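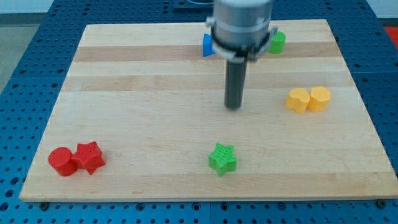 The Ollis Workshop is a recurring location in the animated children's series Bimby, produced by Cuadros. It is the home and place of work of the Carpenter and the Apprentice, and is first seen in the opening episode, "A Door for the Mill." The workshop appears in 34 of the 39 episodes, more than any other indoor setting in the series. Its long workbench is the background most often reused by the studio. The bench top is painted as a single pale slab made of glued strips, with a few of the strips darker than the others and running its full length. The pattern was kept the same through all three seasons, and it is one of the few details of the workshop that does not change between episodes.

10/19/21
By the Bimby Reference editors

Location

The workshop stands at the upper end of Ollis, the hillside town where most of the series takes place. It is reached from the harbor by the Long Stair, which the Carpenter says has 100 steps. The Apprentice disputes this number in "The Missing Step," and the plot of that episode follows the two of them as they try to settle the matter before the harvest fair. The stair is shown in full only in that episode. Elsewhere it is drawn as a short flight that leads out of view behind the bakery.

Maps of Ollis seen in the series disagree on where the workshop is. The map in the town hall puts it east of the mill stream. The map carried by the Peddler in "The Long Way Round" puts it on the west bank, next to the sawmill. Outdoor shots agree with the town hall map in the first season and with the Peddler's map after that. No episode mentions a move.

Layout

The ground floor is a single room with a wide double door facing the street. The workbench stands under the window on the left side. A stove is set against the back wall, with a stack of unfinished chairs beside it, and a ladder leads up to the loft where the Apprentice sleeps. The Carpenter's own room is mentioned in several episodes but never shown. In "Snowed In" the Carpenter goes through a door to the right of the stove and comes back with a blanket. This door does not appear in any other episode.

The cellar is introduced in the second season. It is entered through a trapdoor under the bench and holds the workshop's stock of timber. In "What the Cellar Kept" it is found to connect with the old mill tunnel, and the tunnel is used again in the two-part story that closes the season. The trapdoor is missing from the background in most third season episodes, although characters still speak of going down to fetch wood.

The loft window looks toward the harbor. It serves as a lookout in "Fog Bell" and is the place from which the Apprentice first sees the ferry catch fire.

Role in the series

Most first season episodes follow the same plan. A resident of Ollis brings a broken object to the workshop, the Carpenter gives the repair to the Apprentice, and the Apprentice tries to save time by using Bimby. Bimby is the wind-up helper found in a crate in the first episode. It can carry out any order but takes each one literally. The repair goes wrong, the trouble spreads into the town, and the last scene returns to the workbench, where the object is mended in the ordinary way.

The second season moves away from this plan. The workshop is closed for the first four episodes while the Carpenter is away at the lake, and the Apprentice runs a repair stall in the market square. The return to the workshop in "The Key Under the Stone" sets up the story of the rival shop across the street, which takes up the rest of the season. The owner of the rival shop, known only as the Tinsmith, enters the workshop three times in all. On the third visit, in "Two Signs," the Tinsmith asks for a repair and the rivalry ends.

In the third season the workshop is shared. The Tinsmith's tools are added to the right-hand wall, and a second, smaller bench is placed near the stove. The Tinsmith's bench is gray and has a raised edge. It is used for comic scenes in which parts roll off the Carpenter's bench and are caught on the other one.

Bimby is kept on a shelf above the window when not wound. The shelf is on the left of the window in the first season and on the right from "Snowed In" on. The change allowed the character to be lowered onto the bench without crossing in front of the light.

Design and production

Cuadros prepared the workshop as a set of painted backgrounds with separate layers for the bench, the stove and the ladder. The bench layer could be slid left or right, so that one painting served for close and wide shots. Because of this the objects at the ends of the bench - a glue pot on the left, a box of nails on the right - are sometimes seen much closer together than they should be. In "Fog Bell" both are missing.

Lighting was changed with color overlays. There are four standard versions of the room: morning, afternoon, lamplight and storm. The storm version was made for "Snowed In" and used again for the tunnel story, where snow can still be made out on the outer sill in one shot although the story takes place in summer.

The second season backgrounds were repainted at a larger size. Wall planks that had been horizontal became vertical, the window gained a second row of panes, and the double door was changed from green to brown. The old green door returns in "The Day It Rained Buttons," a clip episode made up mostly of first season footage. It can also be seen in the opening titles, which were never updated.

The sound of the workshop door is the same recording in every episode. It is also used for the mill gate and, in "The Long Way Round," for the lid of a trunk.

Merchandise

A model of the workshop was sold by the toy maker Zilletti during the second season. The set had 144 pieces, including the bench, the stove, the ladder and a Bimby figure with a working key. The Apprentice was included, but the Carpenter was sold separately. The model followed the first season layout and had no trapdoor. A later printing of the box shows the cellar, although the contents were not changed.

The instruction sheet gives the room a back door, which is placed to the left of the stove. This does not match "Snowed In," where the door is on the right. Some episode guides have used the instruction sheet as a source and repeat the error.

Zilletti also released a sticker book in November of the same year. Its center pages show a cutaway of the workshop from roof to cellar and include a view of the Carpenter's room, with a bed, a washstand and a shelf of model boats. The model boats are not mentioned in the series. The book is not usually counted as part of the continuity.

Later appearances

The workshop is seen briefly in the holiday special "Lanterns Over Ollis," which is not counted among the regular episodes. The building is shown from outside, at night, with a lamp in the loft window. The double door is red. The interior is not shown, and Bimby appears only in the harbor scenes.

Continuity notes

- In "A Door for the Mill" the workshop sign reads REPAIRS. From the third episode on it reads REPAIRS AND MAKING.
- The stove pipe leaves the room through the roof in the first season and through the back wall in the second and third.
- The ladder to the loft is cut in half during "Saw Day." It is whole again in the last scene of the same episode.
- The Tinsmith's bench is already visible in one shot of "Two Signs," before the workshop is shared.
- The Carpenter states in "Snowed In" that the bench was there before the building. In "What the Cellar Kept" the Carpenter says it was brought up from the harbor on a cart.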